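4.2 Missed reports from battery sensors

Same 14-room layout as section 3, same hub (Zultow, stock firmware), no changes to the automations between runs. Only the reporting interval was touched. Door contacts and temperature sensors both on the mesh, mains plugs acting as repeaters.

Over the whole February run the hub logged 373 gaps. A gap means a sensor skipped two or more reports in a row. Of these, 264 were temperature sensors and 109 door contacts. We expected the opposite, the contacts sit on metal frames and have the smaller battery. Checked the counting script twice. Sheyla Valderrama rewrote it from scratch and got the same totals.

Most of the temperature gaps come in clumps. One repeater drops, four or five sensors behind it go quiet, then they all come back at once when the route is rebuilt. Door contacts fail one at a time, mostly at night. So the raw totals make the temperature sensors look worse than they are. Counting a clump as one event would be fairer, but then the cutoff matters a lot (30 seconds? two minutes?) and we did not find a value we could defend. Left as is.

Repeater placement. Moving the hallway plug to the other side of the stairs cut the clumps but did nothing for the contacts. Moving it back brought the clumps back within the same evening. The Muñoz flat has a thick wall between kitchen and hall and that one wall accounts for more trouble then anything we did in software. Signal strength as shown by the hub was not a useful guide, several sensors with a poor value never missed a report.

Reporting interval. Going from one minute to five helped, as in [7]. Going from five to ten did not. At ten minutes the hub marks some sensors as unavailable before the next report is due, and any rule with "unavailable" in its condition fires for no reason. Users will see this as a heater switching off by itself. The timeout is fixed in the firmware. Gretilora, the bridge software, lets you overide it per device, but the setting is lost on update, which happened to us once mid-run and cost two days of data.

Restarts. After a hub restart, all states are restored from disk and flagged as fresh. They are not. A window opened during the restart stays "closed" until the sensor next reports. Teófilo Urrego suggested holding all rules until each sensor has reported at least once. Works, slow, up to ten minutes with no heating control. We kept it for heating and left lights out of it.

Second household (Flilbridge) had only 333 hours of usable logs and no stairs, so no direct comparison. Pattern for door contacts looks the same. Battery voltage by room still to be added to table 5.

Figure 4. Hand-held gripper and dark blue fabric, light wooden table behind.
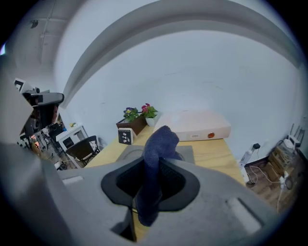
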